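Lurkora Community Help > Visits and Open Days

Taking a group to the robot open day at Skoltbridge. What do they get to see?

Posted by plakudstead_parent

I help run an after-school group in Plakudstead and we have a place at the Skoltbridge open day in January. The sheet they sent has a map, a parking note and one line that says "two-arm robot demonstration, packing and handling." That is all it says about the robots.

I have kids from second grade up to eighth. I would like to know what the robot does, how close the kids can stand, and if there is enough going on to hold them for an hour. Last year we went to a factory tour where they watched a video in a hallway and I don't want to repeat that. Also, is it worth bringing paper for them to draw or write on, or is there no room for that?

Thanks for any help.

Posted by Ximeng Xiao

I went to the last one with my son's class, so I can answer most of this.

The demonstration is at a table. There are 2 black arms, one on each side, and they work with ordinary things you would find in a school bag or a playroom. No cars, no welding, nothing large. If your kids expect a walking robot, tell them ahead of time. My son's friend was upset about it until the thing started moving, and then he was fine.

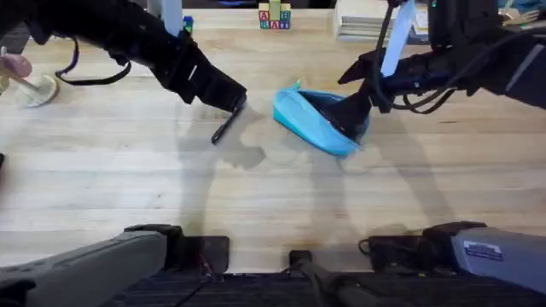 The two arms at the table, with the right gripper at the blue pouch.

The job they had it on was the pencil case. It sounds dull but it was the part our kids talked about on the bus. A pencil case is soft, so it changes shape when you push on it, and the zipper tab is small. The man leading our group asked the kids to open and close their own pencil cases with two fingers of one hand and no help from the other. Most of them couldn't do it. I would bring a few pencil cases if you can, as there were not enough to go around and some kids never got a turn.

The fingers on the gripper are plain and there are only two of them on each hand. One of the older girls asked how it could hold on to a zipper tab with that, and she got a proper answer about how the grip has to land in the right spot and close the right amount. She wrote it down. 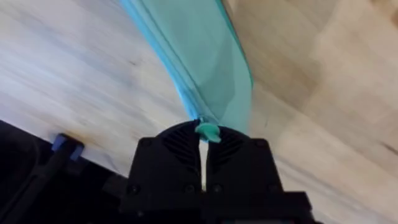 The younger ones lost interest during the talk about motors, which went on too long. If you have second graders, ask for the short version at the desk. They will do it. Our teacher found out afterward.

After the zipper part there is a pen part. A pen has to line up with the mouth of the case, and the angle matters more than I would have thought. Ask them to let the kids guess which way the pen should be turned. Our group got loud over that.

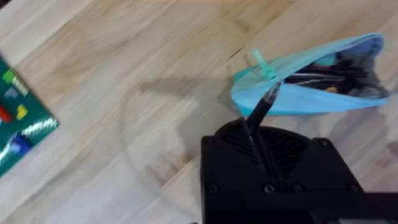 Pen held at the mouth of the case, seen from beside the gripper.

On how close you can stand: there was a line of tape on the floor and the kids had to stay behind it while the arms were switched on. You can see well enough from there if the tall kids go to the back. Ours was a group of 88 split into turns, and the last turn felt rushed. Ask for an early one.

Paper is a good idea. Clipboards are better, as there is nothing to lean on. An hour is about right if you count the questions at the end.

Posted by Yao_township_dad

They move slow. Bring snacks.

Parking fills up by 10 in the morning, the overflow lot is across the road and it only has 100 spaces. We had to walk back for a coat.

Posted by benchtop_1454

I have been to two of these. I agree with most of what Ximeng Xiao wrote, but the program changes. One time it was pens, the other time it was folding a towel, so I would not promise the kids any one thing.

For the older ones, have them come with questions already written. The people running it are happy to talk but they wait to be asked. Good ones from our group were "What does it do when it drops something?" and "Who decides what it practices?" The second one led to a long answer and the eighth graders liked it.

I would leave the second graders for another year, or send them to the craft room, which is in the same building. That is only my opinion.

Posted by plakudstead_parent

Thank you, this is what I needed. I have asked for an early turn and the short talk. I am collecting pencil cases now. Will bring clipboards.

Contact Lurkora Community Help | Copyright Lurkora | Back to top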